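Dark marble, beige circles and one clear box

I wanted to write about colours in January already, but the pantry was not finished and I did not like to write about a thing which is half done.

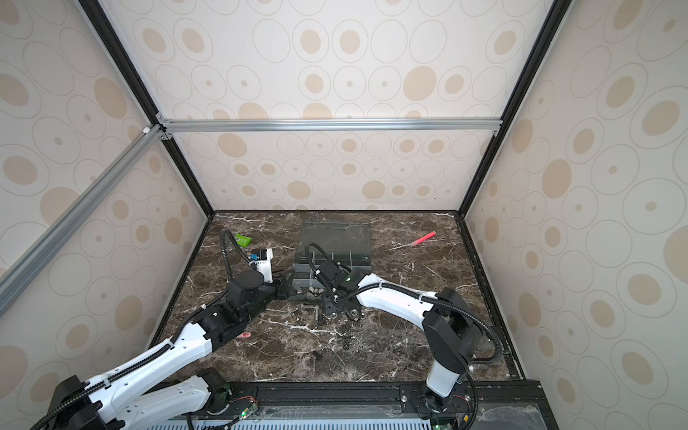 Brown marble with white veins, tan dots and rings on cream, and the clear box. My three favourite things together.

I did not grow up with patterns. In my parents' flat every wall was white, and the floor was grey, and when my mother bought a curtain with small leaves my father needed a week to get used to it. So when I moved to this country and rented the place on the hill, I also painted everything white. I lived like this for 4 years and I was quite content. Then last winter I became tired of it, I think in one single afternoon.

The circles were the first thing I fell in love with. Cream background, tan dots, and around the dots these thin grey rings, some of them more oval than round. It is an old-fashioned pattern and I know some people find it too much. My friend Sânziana looked at it for a long time and said it reminds her of her dentist when she was a child. After this she said that she liked her dentist. I decided to take it as a yes.

What I like in it is that it is busy but the colours are so quiet. Beige, cream, a bit of grey. If the same pattern was in orange and brown, I could not eat breakfast beside it. In beige I can. From the other end of the room the rings nearly disappear and only the dots stay, and then you come closer and there are the rings again.

The dark marble was more difficult. I had always thought that stone in the kitchen must be light, to make the room bigger, as all the magazines say. But light stone with the cream wall looked to me like a hospital. Radu, who knows about such things from his work, told me to try dark brown with white veins, and he lent me a sample to keep at home over the weekend. I carried this sample from the kitchen to the pantry and back again maybe more often than necessary. In the morning light it is brown like strong coffee. In the evening it is almost black and the veins come forward.

Now I must say something less romantic. On dark stone you see everything. Flour, salt, a ring from a glass, each crumb of toast. With my old white counter I wiped it once in the evening and had a good conscience. With the dark one I wipe after breakfast, after lunch, and again when somebody is ringing at the door. I use a soft cloth with warm water and only a drop of dish soap, and then a second cloth which is dry. Babita recommended vinegar to me and I am asking you kindly to not do this on real marble, because the acid eats the polish. She has laminate, so for her it is fine.

And so to the boxes. I am a late friend of the clear box. Before, I had pretty tins, from biscuits mostly, and I never knew what was in which tin. I bought lentils when I had lentils. When I emptied the shelves in February I found three open bags of the same red ones, and one bag of chestnut flour that I prefer to not speak about.

The clear boxes I have are from Lorneo, the small shop near the tram, not the big one. I took the middle size, which holds 500 grams of rice with some space above for the scoop. For pasta this size is too short and I had to go back for the tall one. If you are planning the same, please measure your spaghetti first! I also looked at the ones from Brisier, which are nicer at the corners, but the lid needs two hands and a lot of patience, and I cook most evenings with a phone under my chin.

A clear box is also the only box I want to see standing on dark stone. A white box looks heavy there, and a tin looks like somebody forgot it. The clear one lets the veins go on behind it. I have one now beside the stove with the tea bags in it, and I moved it a little to the left, and then I moved it back.

For labels I tried a marker for glass, which came off on my fingers. Then I tried paper tape, and this I still have. I write the name and the month when I opened the bag. My handwriting is not beautiful, but I can read it, and my husband Folke can read most of it. He put couscous in the box for semolina last Monday and we discussed it.

The whole pantry cost me 600 dollars, the panels with the circles were the biggest part of this. I could have done it for less if I had been satisfied with one wall. But one wall with a pattern always looks to me as if the roll was finished too early, and I wanted the pattern to go around the corner, so that you stand a little bit inside of it. At the corners it does not match perfectly. One dot meets half of a ring behind the door, and I see it each time I take out the broom.

What is still missing is the lamp. The one from before gives a yellow light which makes the cream look like old paper, and I would like something more neutral, but not so blue as in a garage. Yaryna has offered me one from her hallway. It has a glass shade, also round, and I am not certain if the room can carry one more circle. I will hang it up on the weekend and leave it there for some days before I decide.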